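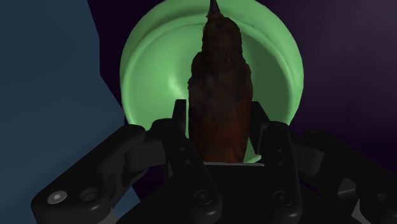 Notebook, sim bench, March. Started 14:00

Going back over the pick-and-place rules before the Skallent batch gets signed off. Cor Van Hecke wants one page everybody can follow, and right now we have three half-pages that disagree. Writing down what I decide as I go so we can argue later.

Rule 1, episode start. Arm homed, fingers open, all objects settled. Settled means no body moving for 5 frames in a row, read from the state log. Not by eye. Last month's sheet said "looks still", that's no good, two people will stop at two different moments.

Rule 2, naming. Scanned meshes go by their asset ID in the log, full stop. Free text goes in the notes column. We've had the same brown lumpy thing down as pinecone, bark and "statue thing" by three different people, and then the filter finds a third of the episodes. Bowls by color, green bowl / black bowl. No "left bowl", left depends which view you have open.

Rule 3, what counts as a placement. This is the one that keeps coming back.
Proposed:
- object released, no finger contact
- lowest point of the object below the rim of the target
- still there at end of episode
All three or it's a fail. An object over the rim while the fingers are next to it gets no label either way, you wait for the contact flag. Cor had partial credit for leaning on the rim in his draft. I'd drop it. The Remum people scored it that way and their numbers can't be compared with ours now.
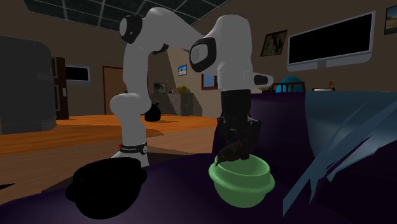 Rule 4, views. Every judgement call gets looked at in both, close and wide. Close one is good for fingertips vs object and bad for depth. With dark object on dark fingers you lose the outline in the wide view, so don't call contact from that one alone. If the two disagree, log wins. If the log is missing, episode is marked "unscored" and goes in the retry list. Do not guess and do not leave blank, blank got read as zero by the script in the Shih set and it took me an afternoon to find.

Rule 5, distractors. Anything in the room that isn't the target or the object stays where the scene file puts it. If the arm knocks the other bowl, note it, even if the pick comes out fine. Want a separate column for that: "disturbed y/n". A good pick that shoves everything else about isn't a good pick, not by the rules we'd use on a real bench.

Rule 6, speed and force caps. Same caps in sim as on hardware. Was tempted to lift them overnight to get thru the batch quicker. Don't. The policy learns to be rough and then somebody has to stand next to it.

Seeds: write the seed in the log header, every run. Seed 1896 is reserved for the regression check, please stop using it for demos.

Batch size stays at 600 episodes. Two reviewers per batch, second one doesn't see the first one's labels until both are in. Roseck sheet had the labels showing in the next column, so naturally everyone agreed with everyone.

Open:
- object lands in the bowl and then tips out after the episode ends. Do we extend the tail? I say yes, Cor says cost. Need a number from him.
- meshes penetrating the rim slightly. Physics artefact, but the "lowest point below rim" test passes. Maybe add a penetration limit. Ask.
- who owns the page once it's agreed. Not me agian.
- deformable sheets. No rule at all yet. Out of scope for this batch, put it on the list.

Done 17:20. Draft is in the shared folder under rules_draft, the old three are moved to /old, please don't edit those. Comments in the file, initials next to them. Cor — rule 3 first, the rest can wait.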